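Why Does a House Cost What It Costs?

Have you ever walked past a house with a sign in the yard and wondered how anybody decided on the price? A carton of milk has a sticker on it, and every carton next to it costs the same. Houses are a little trickier than milk, so let's take our time and go through it together.

Imagine a small town called Brarnau, with a lake on one side and a busy road on the other. Two houses there have the same number of bedrooms and the same size kitchen. One is a short walk from the lake, and the other is right beside the road, where trucks rumble by all night long. Which one would you rather sleep in? Most people would say the lake house, and so it usually sells for more. Grown-ups who work with houses call this "location," and they say the word an awful lot!

The next thing is how many people are looking. Suppose 17 families want to move to Brarnau in January, but only two houses are for sale. The families may offer more and more money, each hoping to be the one that gets the keys. Now suppose there are 300 houses for sale in the city of Fleltitz, and hardly anyone is moving there. The sellers might have to lower their prices and wait — sometimes for a good long while.
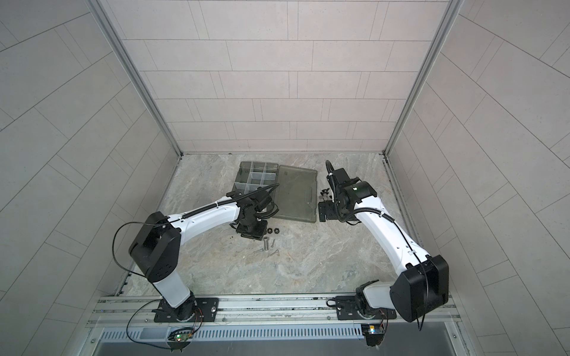
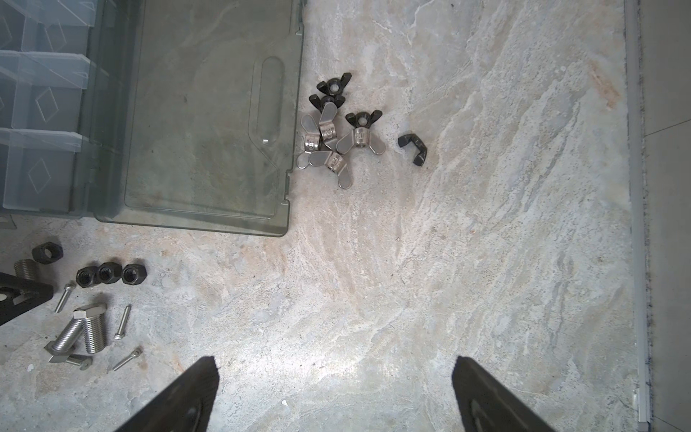

Pale marble patterns underfoot in both pictures, with gray tiled walls in the first.

What is inside a house matters too. Buyers like to know whether the roof is sound, whether the heating works, and whether the floors and walls have been looked after. A person called an appraiser may come and measure the rooms, look at the condition of everything, and write down what the house is probably worth. To do that, the appraiser also checks what similar houses nearby have sold for. If a house on Agudelo Street sold last month, its price is a very good clue about the house next door.

Even then, the price on the sign is really just the seller's hope. A buyer can offer less, and the two sides can go back and forth until they agree, a bit like trading cards at recess (only with a lot more paperwork).

Try this at home: draw a map of your own make-believe town, put a park, a school and a noisy factory on it, and add 14 houses. Which would cost the most? Ask someone in your family to choose too, and see if you picked the same one.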